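Play table top: loose board or screw it down?
Mumora Makers Forum > Kids' Rooms and Play Furniture

loureiro_shed
Hello all, long-time reader and finally a poster! I'm fitting out a play corner for our grandkids and I've got myself stuck on the top. The base is an old metal workbench with holes all over it, very sturdy but hard to keep small blocks on (the little pegs on some of ours drop right into the holes). My plan is to lay a plain wooden board over it, 400 mm deep, and just let it sit there. My wife thinks it should be screwed down. What do you all do?

pinecone278
Loose, every time. We've had one lying on a table in our den for 5 years now and I love that I can pick the whole thing up, blocks and all, and slide it onto a shelf at suppertime. The kids come back the next morning and their town is still standing. Well, mostly standing!

Ura_Workbench
I'm going to side with your wife here, sorry pinecone. A loose board is lovely until somebody leans on the overhanging end, and then you've got blocks all over the floor and a crying toddler. Two short bolts up through the holes you already have and you're done.

pinecone278
Fair enough if it overhangs, but mine doesn't. Cut it smaller than the table and there's no end to lean on. I'd hate to lose the carrying part, it's half the fun for them.

astatport_gran
I think you're both right, if that helps any. I'd keep it loose and leave the wood pale and plain, as bright blocks show up so nicely on it and even the tiny ones are easy to find.

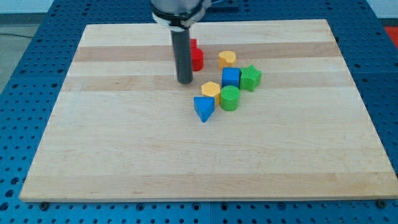 loureiro_shed
What should I put on the wood so it wipes clean but the blocks don't slide around?

astatport_gran
A thin coat of hardwax oil, rubbed in well and buffed off with an old T-shirt. Skip anything glossy, and give it a good long cure before the kids get at it.

Ura_Workbench
Seconding the oil, though I'm still voting for bolts. Sand the corners round while you're at it.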